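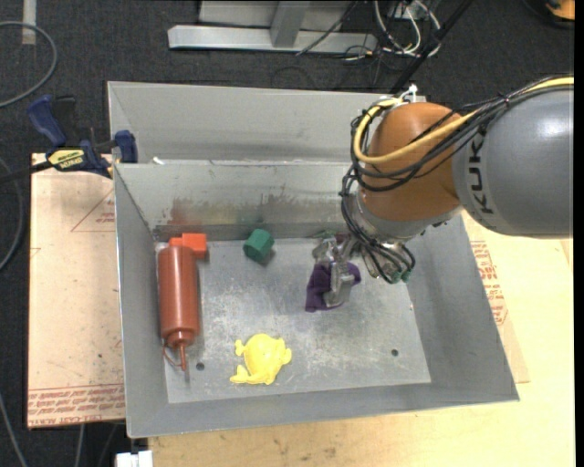

Fig. 1: Robot arm, purple cloth and bottle, grey metal bin.

Home | Rides | Kit | Guides | Contact

Posted in: Guides, Indoor Training

Section 2: Getting your bike on the Pevine trainer

Right, so you've got the legs of the trainer bolted on and it's standing up by itself (if it isn't, go back to Section 1 and check the long bolt is at the front, I've had it the wrong way round myself). Now for the bit with the bike! I use an old Carrasco road bike with rim brakes for all my indoor riding, and I'll point out where a disc brake bike is different.

1. Shift into the smallest cog at the back. Do this before you touch the wheel.

2. Open the rear brake, undo the quick release and take the back wheel out. Lean the wheel somewhere the dog can't knock it over.

3. Look at the cassette on the trainer. It needs to have the same number of gears as your bike. Mine came with an 11-speed fitted and my bike is 10-speed, so I had to swap it, and the thin spacer goes on first.

4. Pick the end caps that match your frame. There are two sets in the little bag, one for quick release and one for thru-axle.

Caution: don't use the skewer from your own wheel. Use the steel one in the box and do it up firmly.

5. Lower the bike on with the chain sitting over the smallest cog. I stand behind the saddle and hold the mech back with my right hand. It's fiddly the first time and after a week you won't think about it.

6. Close the lever, then rock the bike gently from side to side. A tiny bit of flex is fine but a clunk isn't. If you get a clunk, take it off and start again from step 4.

7. Put the block under the front wheel and plug the trainer in.

Note for disc brakes: pop a pad spacer in the caliper as soon as the wheel is out, and leave the brake lever alone. Squeeze it with nothing in there and the pads close up, then you'll be prising them apart with a tyre lever like I was in July.

Pairing and calibrating

Turn on Bluetooth, open the Trekley app and spin the pedals to wake the trainer up. It should appear in the list within a few seconds. If it doesn't, close any other cycling app you've got running, on your phone and on your tablet too.

Ride easy for ten minutes, then tap Calibrate. The app asks you to speed up and then stop pedalling. Let it coast all the way down, no brakes, no soft-pedalling! I repeat this every couple of weeks, or whenever the trainer has been moved.

Caution: the flywheel carries on spinning for a good while after you stop and the casing gets hot. Keep fingers, laces and small children clear.

My friend Amancay Vergara did nearly all her training for the Morar 163 on this set-up, and her one complaint was the sweat on the headset bolts. Drape a towel over the bars and wipe the bike down when you get off.

Next up is Section 3, gear indexing on the trainer, which you'll want if the chain is chattering.

We use cookies to remember your preferences. Accept | Manage settings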